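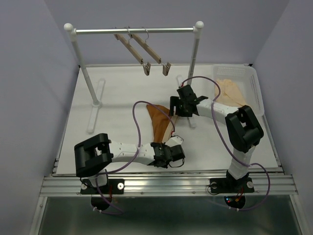
Fig. 1. The two-arm kit at the start of the hanging task, with the rack, the basket and the brown piece on the work surface.

Trying out the Lillell two-arm kit: project report, part two

So part one was all about picking a kit, and I ended up with the Lillell because it came as a pair of arms with the mounting plates and cables included, and the department already had an account with the shop (Preven) that sells it. This part covers what it was like to live with for most of a semester. My task was laundry, or a tiny version of it: get a piece of fabric off the table and onto a clip hanger. It sounds easy. I thought it was easy!

Setting up

Unpacking and bolting down took me one long afternoon. The plates go onto the front rail with two fasteners each and I got the spacing wrong the first time, so the grippers could both reach the middle but only one could get anywhere near the rack. Moving a plate over is a five minute job once you know that, and I wish the manual had a drawing of it. The manual is 65 pages and most of them are about the software.

The cables are my main gripe. They're purple, which I love, but they stand up in big loops over the arms and I kept worrying about snagging one on the rack. I ended up zip-tying them at the base and leaving the slack up top. The Gethin kit in the other lab has its cables inside the arm and I was pretty jealous.

Teaching it the task

I recorded 328 demonstrations in total. The first batch was basically me learning to drive, and I threw out 12 of those right away for being painful to watch. A good demo goes like this: one gripper takes a wide corner of the fabric, the other takes the narrow end, they lift together and then head for the clips. Fabric is mean. It folds over itself, it slides, and if you pinch too deep you get two layers and the whole thing comes up as a lump.

The grippers did better than I expected with thin cloth. They close flat and they don't chew up the edges. The trouble is getting the clip open - a pinch clip needs a real squeeze at just the right angle, and the hangers swing on the bar the second you touch them. My fix was to go in slower and come at the clip from the side (thanks to the Sastcombe forum, which is a better manual than the manual).

How it did

With the final policy, picking up the fabric with both arms worked on most tries. Getting one clip closed on it worked a little over half the time. Both clips on one hanger, start to finish, I only got 3 times, and I cheered out loud for every one of them.

Would I buy it again?

For a student project, yes. It's easy to bolt together, easy to fix, and it put up with me bumping it into things all semester. If I had more money I'd want stronger grippers and shorter cables. I'd also skip the clip hangers at first and start with dropping cloth in a basket, then work up.

Next up is part three, where I try the same thing with socks.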